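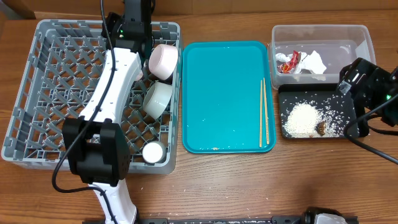

Emptying the Rack: A Project Report on Dish Handling in a Shared Kitchen

My project started with an argument about cups. In the Plulleck house, 30 of us share one kitchen, and last year we chipped or broke so many dishes that the house fund had to replace them twice. I wanted to know where the damage happens. Everyone I asked blamed the washing. I suspected the rack!

The rack we use is the big gray plastic kind, a square crate with low walls and a floor of crossed diagonal prongs. It comes from a cafeteria supplier called Graster and it was made for plates, lots of plates, all the same size. We put bowls and cups in it. A bowl won't stand up in there by itself, so people lean it on the wall, and then the next bowl goes right beside it, and the next person reaches in for a cup and everything shifts.

Method

I kept a log sheet by the sink through July and asked people to mark each item they took out and whether it touched another one on the way. We ended up with 1,373 entries, far more than I had hoped for (thank you, second floor!). I tried 2 ways of emptying the rack:

Straight to shelf. Each item goes from the rack to the cupboard, one at a time.

By tray. Items go onto a flat plastic tray with a raised rim first, and the full tray is carried over.

What I found

The tray was the clear favorite and the better performer. Contacts between dishes dropped a lot, mostly in the evening when the kitchen is crowded. I think the rim matters more than I expected. People set things down with less care near an edge they trust, but they also stop stacking, and stacking is where cups get hurt.

Order matters too. Taking the small cup out first sounds sensible, but if a bowl is leaning above it your knuckles push the bowl. Starting with the bowls worked better. Pick them up by the rim, with your thumb outside.

Bowls on their sides drain much better than bowls face down, which was a fun side result. Remo Zürcher, my project advisor, asked me to weigh the leftover water, and I'd love to do that properly next term.

Still to do

The log depends on people being truthful at eleven at night. I also never tested glasses. The next round will use the Kasanon tray, which has a deeper rim, and I want to try it with the rack turned a quarter so the low wall faces the cupboard.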